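Features > Local Heritage > Reading the Walls at Hilwood

I had never thought much about dry stone walls until Ruan Mkhize put one of the stones in my hands and told me to find the flat face. I turned it over for a good long while (it was heavier than it looked!) and finally guessed. Wrong face. He took it back, very kindly, and set it down with the others.

We were on the old sheep track above Hilwood, where a small crew has been recording the field walls before any more of them slide into the bracken. There are 377 separate stretches on the list so far, each with its own card, its own sketch and a grid reference. Some run for half a mile and some are barely longer than a parked car. Kulsoom Tarar keeps the cards in a biscuit tin, and she has a wonderful eye for joins. She'll walk along a wall that looks all of a piece to me, stop dead, and put her palm on the spot where one builder left off and another took over.

"Different hands," she said. "This fellow liked his through-stones low. The next one couldn't be bothered."

After that I saw joins everywhere, including a few that weren't there.

The best morning was up at Borlow, where the estate map shows a sheepfold and the ground shows mostly nettles. Leandro Olivares had cleared up to 52 feet of the footing by the time I puffed up the hill, and in the corner were two big upright slabs with a gap between them, just wide enough for a ewe. A lamb creep, he thought, or maybe the way through to a dipping place. The argument about that lasted all through lunch and was still going when I left them to it.

If you'd like to learn to record a wall yourself, the crew meets at the Hilwood chapel gate at nine in the morning through August. Bring gloves, a pencil (pens give up in the drizzle) and something to kneel on. Children are welcome, dogs on leads. I've already promised to go back and do the long stretch by the ford, the one with the badger hole, and Ruan says he's saving me a stone.

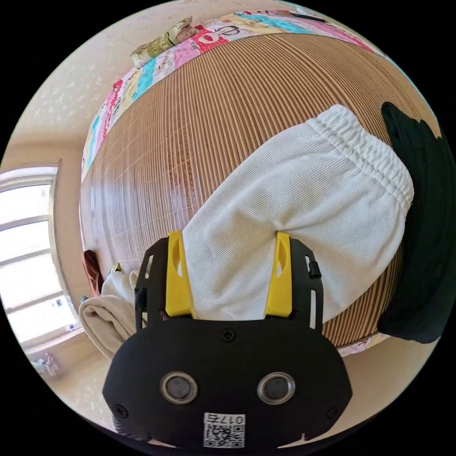
Yellow gripper fingers on white knit fabric.

Contact the magazine | Copyright Hilwood Features | Back to top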